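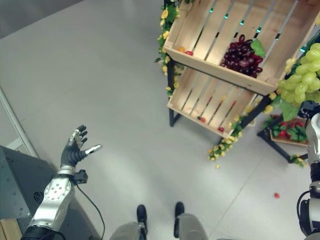

Slatted crates for fruit — keeping a tilted stand tidy

Quick notes, typed between other jobs. Tilted wooden crates on a black metal stand, grapes in the top one. Same rules work for apples, onions, whatever you keep out on the kitchen or pantry floor. Skip to whatever part you need.

Setting up the stand

Put it on a smooth, hard floor. Carpet makes it lean and you won't notice till the onions go. Push down on each corner of the frame before you load anything. Rocking? Felt pad under the short leg. Folded cardboard is fine for a day, then it squashes flat and you're back where you started.

Leave a gap behind. A hand's width is good. Air has to get through the slats or there's no point in having slats.

Away from the radiator, away from the oven, out of direct sun. Also away from the door you kick open with your arms full. Learned that one with a crate of plums.

Tighten the screws after the first week. Wood settles, screws get loose. Then again every 3 months or whenever you hear it creak.

Unfinished wood

Pale bare wood looks great and stains if you look at it wrong. Grapes are the worst for it, then berries, then anything with a bruise.

Before first use: go over every slat with fine sandpaper, edges too. Run an old pair of tights along the wood afterwards. Where it snags, sand again. Grape skins split on splinters and one split grape makes a sticky patch by evening.

Wipe out the dust with a barely damp cloth. Dry it right away. Do not hose it down, do not leave it in the sink, do not put crates in the bathtub (yes, I did, yes it warped).

Oil or no oil? I leave the inside bare and rub food-safe mineral oil on the outside and the top rim, where hands go. Thin coat, wait overnight, buff off. If you oil the inside too, give it 2 full days before any fruit goes in.

Stains: baking soda and a few drops of water, make a paste, rub with the grain, wipe, dry. Old purple ones need lemon juice first. Some never come out. Turn the crate around so the stain faces the wall.

Markers along the rim

Small teal ones on the top rim are plenty. Bright enough to find, small enough that they don't get in the way when you reach in. Mine are for sorting by when it came in — everthing left of a marker gets eaten before everything right of it. No writing, no chalk, no labels falling in the fruit.

Space them out before you fix them. Lay them on loose, stand back, shift them along, then stick. Doing it one at a time from the left always ends with a squashed gap at the right.

Removable putty if you rent the stand or can't make up your mind. Wood glue if you're sure. Tape goes furry, don't bother.

Grapes

Don't wash till you eat them. That dusty bloom on the skin is keeping them fresh.

Whole bunch, stems on. Pull grapes off and they start going soft where the stem was. Snip small bunches with scissors when people want some, otherwise you end up with bare twigs and loose ones rolling to the bottom.

One layer if you can. A big bunch is ok on its own, two stacked is not, the bottom ones take all the weight. Tilt makes it worse — everything slides to the low side. Fold a dish towel lengthwise and lay it along the low edge as a bumper. Change the towel when you change the fruit.

Dark grapes hide mold better than green ones. Lift the bunch and look underneath, once a day. Anything fuzzy, cut it out plus the ones touching it.

Leaves look nice tucked in beside a bunch. Fresh leaf only, rinsed and dried all the way. Toss it when it curls. A wet leaf against grapes is asking for trouble.

Out on the stand for an afternoon or a dinner, fine. Overnight, fridge. Vented bag or a bowl with a paper towel in the bottom. Not next to cut onion, they pick up the smell.

What goes in which crate

Upper crate: soft things, things you want eaten first. Lower crate: heavy, tough, boring. Squash, potatoes in a paper bag, that sort of thing. Weight down low keeps the whole stand steady too.

Keep potatoes and onions in different places. Bananas on their own hook, they hurry everything else along.

Don't fill past the rim. Looks generous for ten minutes, then someone pulls one from the bottom.

The floor round it

Light gray floor shows every grape stem. Also shows every grape, so you're less likely to step on one. Sweep under the stand when you restock, I do Tuesday. Dustpan brush gets between the legs, broom doesn't.

Sticky spots: warm water, one drop of dish soap, then plain water, then dry. Leave soap behind and it grabs dirt.

Any cables on the floor nearby, run them along the wall and clip them down before you start carrying full crates past. You can't see your feet over a crate.

Cabinet close by with a vent in the side? Leave the vent clear. No bags against it, no empty crates leaned on it. Warm air coming out of it — move the fruit further off.

Fruit flies

Cider vinegar, drop of dish soap, small jar, 4 holes in the lid. Put it behind the stand, not in the crate. Empty it evry couple of days. If they keep coming there's a bad one somewhere, usually wedged at the low corner between slats. Old butter knife gets it out.

Putting crates away

Dry, brushed out, stacked upside down so dust doesn't settle inside. Sheet of newspaper between each. Not the garage if it gets damp in there.

Musty when you bring them back out? Half a day outdoors in the shade, slats up. Check the screws while you're at it.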